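The Rikholm Picture House opens its doors again in April. The Dirness Theater Trust thanks all who gave to the roof fund.

The main hall now seats 253, down from 874 when the balcony was in use. 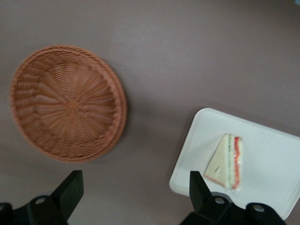 Tickets for the first night go on sale Fri 3 March at the Shin Street box office. Members may book two seats each. Programs will be set out in a round woven basket — please take one per party.

Questions on access: Wakana Sakamoto, house manager.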